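How Long Does Leftover Rice Last? My Food Waste Project

So for my project I wanted to find out how much food my household throws away and why. I picked this because my family argues about it all the time, and I figured if I had numbers I could win.

The plan was simple. From the start of May I kept a cheap kitchen scale (a Wudari, the one with the sticky button) next to the trash, and everybody had to weigh whatever they tossed and write it on the sheet. Peels and bones didn't count, only stuff you could have eaten. I ran it for 4 weeks.

My guess going in was that we'd waste maybe 4000 grams the first week, mostly bread. I was pretty close on the amount! It came out to 3641 grams. But I was way off on the bread. The biggest thing by far was cooked rice, then salad greens, then the last inch of whatever was in a yogurt tub.

The rice surprised me, so I asked everyone why they tossed it. Pretty much the same answer each time: they found it at the back of the fridge and didn't know how old it was. We cook a big pot, put it away in a tub with a lid you can't see through, and then it just sits there behind the pickles.

For week two I changed one thing. Leftovers had to go in a bowl at the front of the top shelf with a strip of tape on it saying when it was cooked. My little brother drew faces on the tape, which was fine, it still worked as a label. 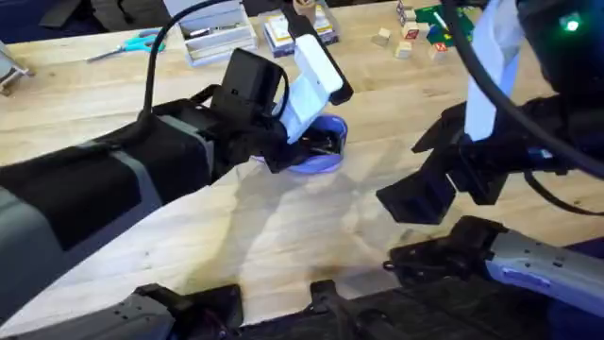 The second week's total was 3022 grams, so it went down, but I don't want to make too big a deal out of it. We also ate out once that week, and my sister forgot the sheet at least one time (she admits it). Greens hardly changed at all. I think those are a shopping problem and the tape can't do much for a bag of spinach that was too big to begin with.

Weeks three and four were messier because we had relatives staying, so I left them out of the comparison and put them in the table at the back.

If I did this again I'd weigh what we buy too, and I'd get a scale that doesn't shut itself off while you're still scraping the plate. We're still using the tape at home, mostly for rice and soup.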